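Talk notes - what we learned from running an open day
August 24, 2025

Slide 1. Hi everybody, thanks for coming back after lunch. Wait for people to sit. I'm going to talk about the open day we did at the Mangundap building last November, when we let the public into the robot lab, and I'm going to be pretty frank about the parts that went badly (there were a few!).

Quick background for anybody new. Narari is our two-arm tabletop setup, and Flevlow is the software we record and replay with. Until that day the biggest crowd we'd ever had was a class of nursing students who were in the wrong hallway. We printed 100 flyers. Nabila Hutapea handled sign-ups and the door, and she had the good sense to cap each group, so people could get close to the table and still hear me.

Slide 2. Say this slowly, I always rush it. I had planned a slideshow first and the arms second. Bad plan. The first group walked in, saw the arms through the glass, and I lost them completely. I was up there explaining joint limits to the backs of people's heads. By the second group I'd cut my intro to 2 minutes, and by the afternoon I just started at the table and talked while things moved. 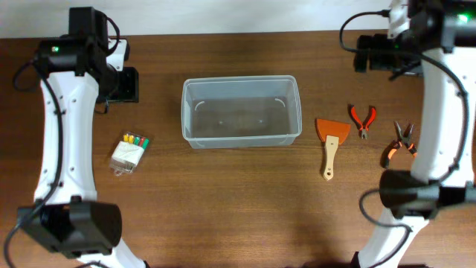
Choosing what goes on the table took me longer than anything else that week, and I want to spend a bit of time on it. My first instinct was colored blocks, the way everybody does it. Nabila said visitors should see stuff from their own kitchen drawer or garage, and she was right. People came up and said "oh, I have that scraper." One man told me a long story about his father's pliers and I let him finish, it was great. The job we gave the arms was tidying up: get things into the clear tub in the middle. Everybody understands tidying up. And with the markers over on the left and both pairs of pliers on the right, each arm had something on its own side to go after, so I could ask the group which arm should go first and let them argue about it.

Kids always picked the markers. Adults wanted the pliers - every time.

(If somebody asks about grasp planning here, say we'll get to it in questions. Do not go down that road. Last time I lost 5 minutes.)

Slide 3. The failures. So the arms dropped things. They missed. In the third group one arm closed on thin air and then very politely carried nothing over to the tub and let go of it, and the whole room clapped. I was mortified for a second and then I figured, okay, that's the best question-starter I've had all day. A girl near the front asked "does it know?" and we talked about that one question until Nabila was waving at me from the door. Play the audio clip if the speakers work. Skip it if they don't.

I'd tell anybody doing this: leave the misses in. We had a clean replay ready to go in Flevlow, all set to swap in if things got ugly, and I'm glad I never touched it.

Slide 4. Practical stuff, go fast. Put tape on the floor where people should stand. Keep spare objects in a box under the table, you will need them. One person talks and a different person has a hand near the stop button, and those two people don't trade jobs halfway through a group. We did trade once, and for a little while neither of us was sure who had it. Not fun.

Also water. I had no voice by the last group.

Slide 5. Money, short version. We got 1000 dollars from the Rider outreach fund and most of it went to floor mats, snacks and signs. The signs were too small. Budget more for signs.

Next one is this November, same building. We're adding a turn where visitors place the objects themselves before the arms start - I have no idea how that's going to go. If you'd like to come run a group with us, see Nabila, she's by the coffee, she has the sheet.

Questions. Repeat each one into the mic before answering.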